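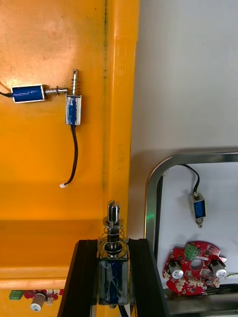

Reading time: 4 minutes

Student Project Report: Open Day Demonstration of Robotic Parts Handling at Perkora

Submitted by Zakhar Kravchuk
Course supervisor: Orest Boiko
Date of visit: August 16, 2020

1. Purpose of the Visit

The visit to the Perkora training workshop in Flimmont was part of the second-year project in applied automation. Students were asked to attend one public demonstration, observe a single robot cell for the full session, and report on how the work was organized. The author chose the cell that handles small electrical parts, as it was closest to the subject of the written proposal handed in to the department in March.

The proposal asked how a robot with a plain two-finger gripper copes with parts that differ in shape, weight, and stiffness. Most of the cells studied in class move one kind of part all day. The Perkora cell works with several kinds, and this made it a better match for the project.

2. Background

Perkora runs the workshop as a teaching site and opens it to visitors during the summer. The handling program shown to us is named Pramix. It was prepared by the Onyshchenko group, whose members also led the demonstration and answered questions. According to the printed handout, 303 people registered for the open day. Visitors were admitted to the cell in small groups and stood behind a marked line while the arm was moving.

The handout also stated that the Pramix program had recorded 2504 handling attempts before the open day. No breakdown by part type was given. A request for one has been sent through the supervisor, and the figures will be added as an appendix if they arrive before grading.

3. Parts Used

Three families of parts were of interest for this report.

Solenoids. These are small push-pull units with a blue coil in a silver metal housing, a metal plunger, and in some cases a spring around the plunger. The sizes are not all the same. In the close view at the head of this report, the gripper holds a larger unit upright by its body, with the plunger and spring standing free above the black fingers. This grip leaves the moving portion of the part untouched. Smaller units nearby have black leads, and one lead ends in a white plug.

Circuit boards. The boards are red and round, with a hole in the center. Each one carries silver capacitors and a green connector. The capacitors stand higher than most of the surrounding components and limit where the fingers can approach.

Wires and harnesses. These are the softest parts in the set. A harness has no fixed shape, and the position of one end says little about the position of the other.

4. Layout of the Work Table

The table is white and is arranged around a stainless steel tray lined with white paper. Yellow plastic trays stand on both sides of it, two to a side. During the period observed, boards were kept in one of the yellow trays and wire parts in others, and a board and a harness lay together on the paper in the steel tray. The arm is silver, with its black gripper hanging down over the work.

The author considers the paper lining a useful detail. Thin wires in red, green, black, and white can be told apart easily against it, and the same wires would be harder to follow on bare, shiny steel. The project team plans to copy this in its own test setup.
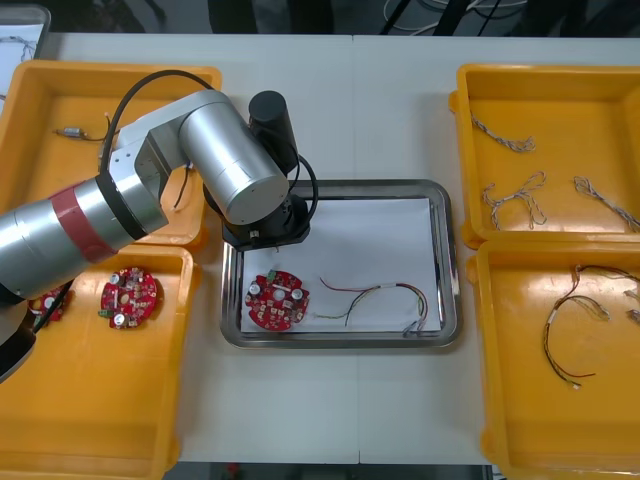

5. Observations

The session lasted roughly 4 hours, with a break at midday. The following points were noted.

The operators gave more time to wires than to any other part. When asked about this, the Onyshchenko representative explained that a solenoid can be gripped the same way each time once its direction is known, while a harness must be looked at again before every attempt.

The approach to a board was slow. The group advised students to treat the rim as the main gripping area and to keep the fingers away from the capacitors.

Questions from visitors mostly concerned speed. The staff replied that the program was set for careful handling and that cycle time had not been studied.

6. Limits of This Report

The author was not permitted to view the control software and did not measure grip force. The remarks on gripping method therefore rest on observation and on the explanations given at the cell. Only one session was attended.

7. Next Steps

The team will build a table layout with a central tray and side trays, using spare boards and wire from the department store room. Solenoids will be ordered in two sizes. A first trial with the school's own gripper will follow once Mr. Boiko has approved the parts list.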